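Desktop surgery, part 2

OK quick one, dinner is in the oven and I said I'd write this up before I forget which screw went where.

So the old Dell. For anyone who missed the last post, I picked up a used workstation tower from De Smet, the surplus place out past the fairground, and it has been sitting under my desk ever since doing not much. Paid 80 for it. No operating system, no keyboard, a dent on one corner. I love it. It weighs as much as a small calf and my back still remembers the stairs.

The plan was always more memory. I run Votow on it (the photo catalog thing, I know, I know, I should move to something newer) and once the library gets big it just chews through everything and then sits there thinking. Scrolling through last summer's pictures was like turning pages with oven mittens on. So, memory. And as long as the side was coming off, the cooler was coming off too, because the paste under there had to be ancient.

Things I had ready before starting:

Screwdriver, the long one with the magnet tip
Paper towels, lots
Rubbing alcohol
A muffin tin for the screws
New paste, still in the blister pack from Stamotum
Coffee, on a DIFFERENT table

The muffin tin is the best thing I ever did for this hobby. One cup per kind of screw. Side panel in one, cooler in another, mystery screws in the last. There are always mystery screws.

Side panel comes off with a latch, no tools. Whoever designed these cases had some pity for the person who has to fix them. Blue plastic on the bits you're supposed to grab, so you can find your way without the manual. The power supply has a blue release, the drive has a blue latch. If it isn't blue, think twice. That's my whole method.

Lay the thing flat before you do anything else. I tried once to do memory with a tower standing up and ended up with my cheek against the case and one hand going numb. On its side you can see what you're doing and push straight down. Ground yourself on bare metal first. Cable flopping in your way? Tuck it, don't yank it.

Cooler was the slow part. The old paste had turned into something like dried toothpaste and it did not want to let go. Twist a little, wait, twist a little the other way. Don't pull straight up! I have heard the stories. It came off in the end with a sort of crunch that took a year off my life.

Then the cleaning. Went through 2 batches of paper towel, alcohol, wipe, look at it, wipe again. You never get it all on the first go, it smears out and leaves a tint, and then you're chasing the tint around.
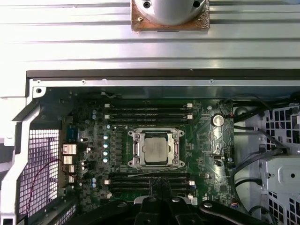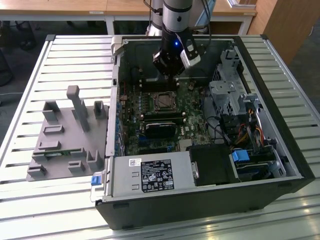
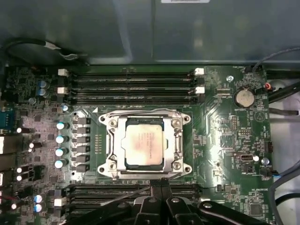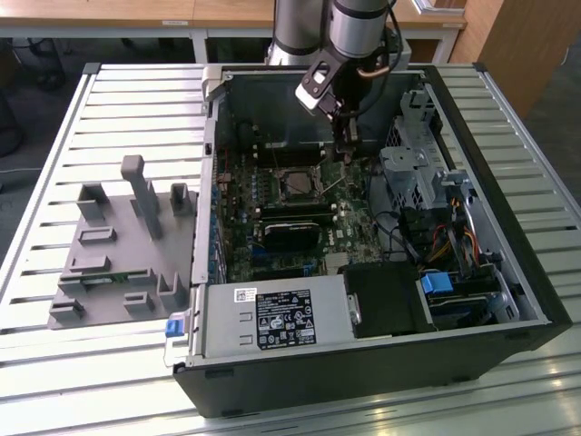

Green board, processor socket in the middle, memory slots above it.

Wipe from the outside edge in toward the middle, otherwise you push the old gunk off the lid and down into the socket frame, and then you get to spend the evening with a toothpick. That was Pell-Mell in the comments last time, and it would have saved me a good half hour if I had read it before and not after. Also said to leave the processor clamped down in its socket the whole time you clean, which I did do, by luck mostly. No reason to open that lever if you aren't swapping the chip. Same comment had a whole paragraph on coffee filters vs paper towels (less lint) and I'm going to try that next time becuase the lint was real.

Anyway. Memory.

The slots on this kind of board come in two groups, one on each side of the processor, and you are supposed to fill them in the right order. There's a chart for it. I ignored the chart. Put the new sticks where it was easy to reach, felt very pleased, closed up, pressed the button, and got a beep. And another beep. Long pause. Beep.

Opened it up again, read the chart.

The thing with the little white clips: push both all the way out first. Line up the notch. Then press one end, then the other, until the clips snap in by themselves. If you have to help the clip with your finger the stick isn't down. It takes more force than feels decent. I always think the board is going to crack and it never has, touch wood.

Second try, no beeps. Fan spun up like a hair dryer, settled down, and there it was, all the memory showing on the setup screen. I took a lap around the kitchen.

The paste: small blob in the middle, cooler down flat, screws in a cross pattern, a couple of turns each and then round again. Don't do one screw all the way tight first. I put the blob on, then dropped the screwdriver, then had to look for it under the fridge, so the blob had some time to think about its life. Seems fine.

Ran the Votow import after, the big folder from the Erngate trip, which is the one that used to choke. 107 minutes the last time I did it, I had written it on a sticky note out of spite. This time 39. I'm not saying it's all the memory, the folder is a bit smaller now because I finally threw out the blurry ones. But still. 39!!

Left on the list:

Dust. There is dust in there older than some of my shoes
The side fan makes a tick when it's cold
Find a home for the leftover mystery screw (yes there is one)
A second drive, maybe, if De Smet has any of those carriers left

If anybody knows whether the drive carriers from the older towers fit this one please tell me, I've read three different answers and they can't all be right. I'd rather not drive out there with the tape measure again, I got looks.

Timer just went off. Lasagna. More when I get to the dust.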